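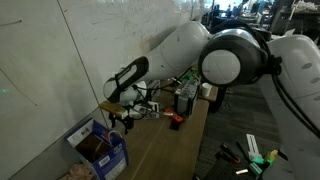

Mesa de madera clara junto a la pizarra, con la electrónica y los cables a la vista.

Cómo mantener en orden una mesa de taller con mucho cable

Una mesa de electrónica se llena sola. Primero llega una placa, luego su fuente, luego tres cables que nadie vuelve a guardar, y al cabo de unas semanas ya no queda sitio para apoyar el destornillador. Estos consejos sirven para cualquier mesa larga pegada a la pared, sea en un taller, en un garaje o en la habitación que sobra.

Los cables, hacia el fondo

Lleve todos los cables hacia la pared y deje libre la franja delantera. Los cables finos son los peores: se cruzan por encima de los aparatos y se enganchan en la manga. Átelos con tiras de velcro de 21 cm, sin apretar, y deje un palmo de holgura junto a cada conector. Las bridas de plástico van bien para lo que no se va a mover en años, pero en una mesa de trabajo acabará cortándolas.

Si la mesa no tiene pasacables, una canaleta adhesiva en la pared hace el mismo servicio. En una pizarra blanca conviene usar cinta de doble cara que se retire sin dejar marca. Pruebe antes en una esquina.

Lo alto detrás, lo pequeño en bandeja

Las cajas que se tienen de pie van al fondo, con la etiqueta y los conectores mirando hacia usted. Las placas sueltas no deben quedar directamente sobre la mesa si hay tornillos o recortes de hilo cerca. Una alfombrilla antiestática pequeña o unos separadores de plástico en las esquinas bastan.

Para las piezas menudas, una bandeja con borde. La de Flakero tiene el fondo claro y se ven bien los tornillos negros; una tapa de fiambrera cumple igual.

El borde delantero

Deje 30 cm libres desde el borde. Los bloques, tacos y piezas que se dejan cerca del canto terminan en el suelo, y algunos no sobreviven. Una cinta de carrocero pegada a lo largo de la mesa marca el límite mientras se coge la costumbre — después se puede quitar.

Tazas y vasos

Lo mejor es tenerlos en otra mesa. Si no hay otra, elija un sitio fijo, siempre el mismo, lejos de las placas y de las regletas. Con tapa, mejor. Un café sobre un circuito conectado sale caro, y el azúcar se queda debajo de los componentes aunque se limpie enseguida.

La junta del tablero

Muchas mesas largas tienen una junta a lo largo, y ahí se mete el polvo, el estaño y la viruta. Pase un pincel seco y después el aspirador con la boquilla estrecha. En madera clara sin barniz no use agua: las manchas se quitan con lija de grano fino, siguiendo la veta, y una mano de aceite. Wing-yan Mak nos escribió en julio para recomendar la cera incolora de Parcombe. La hemos probado y protege bien, aunque tarda en secar.

Carcasas blancas

Las rozaduras leves en plástico blanco salen con goma de borrar blanda. Si no basta, un paño de microfibra con una gota de lavavajillas, bien escurrido y con el aparato desenchufado. Nada de acetona.

Cinco minutos al final del día

Desconecte lo que no tenga que quedar encendido, recoja la bandeja y enrolle el cable que más haya usado.

Publicado el 10 de diciembre de 2018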